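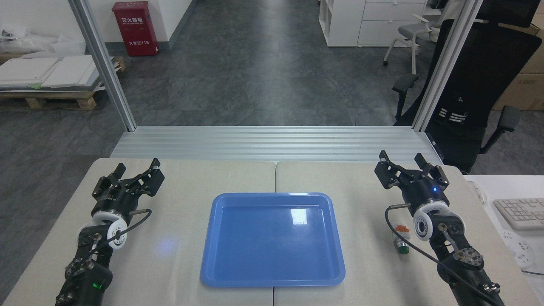
Gusthorpe Packing Room is looking for people who like to keep things in order. We prepare small household and stationery sets for customers of Wodora and Konico, and every set is laid out in a tray before it goes in its box. If you come to work with us, your day will start at a light beige table with an empty blue tray in the middle of it, and you will fill this tray many times before you go home. The work is calm, but it needs good attention and clean hands.

Position: Tray Packer (part-time, two places)
Reference: 3187
Place of work: Gusthorpe, first floor, lift available

What you will do

You will read the order sheet, collect the items from the shelves and lay them in the tray in the order which is written on the sheet. A colleague checks the tray, and after this you move the items to the box and close it. We have 313 different items at present, and you are not expected to know them all in the first weeks. Some of them look very similar, so please do not be shy to ask.

At the end of each shift you wipe the table and the trays and put back any items that were not used. The last fifteen minutes are paid for this.

We use a rounded tray with a raised rim, so small things do not roll on the floor so easily. Glass items from Carretero are packed separately, by people who had one extra day of training. You may apply for this training later if you wish. 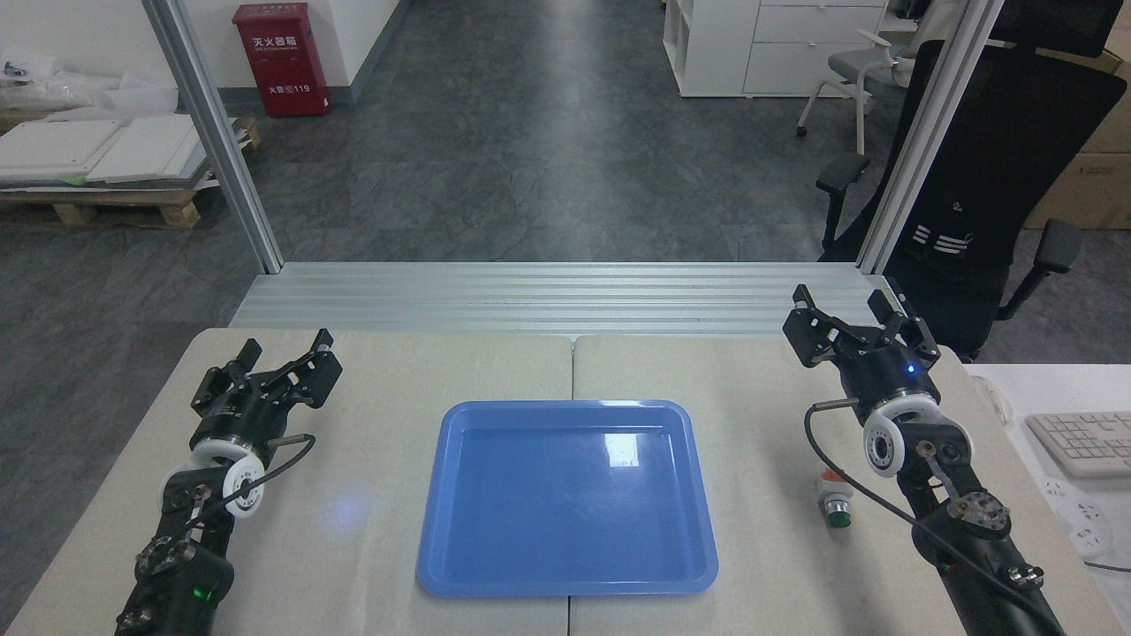 The hours are from 8.30 to 13.00, Monday to Friday. In January we are closed for one week for the stock check, and this week is paid as normal. A usual morning is roughly 162 trays for the whole team, but we do not measure the speed of one person against another.

Who we are looking for

You do not need experience in packing. You should be able to read simple English and stand or sit at a table for the whole shift (high chairs are provided, please tell us if you need another type). You should also be comfortable to work beside other people in a quiet room. Music with headphones is not allowed, as we must hear each other.

How to apply

Please write a short letter, half a page is enough, and tell us which mornings you can come for a trial. The trial takes two hours and it is paid. Send the letter to Lindiwe Makhubela, Packing Room, or leave it at the reception desk. You can also ring the office on extension 442 in the mornings.

Applications are open until 2025-08-23. We answer every letter, also when the answer is no.

This website uses cookies to improve your visit. Accept all | Manage settings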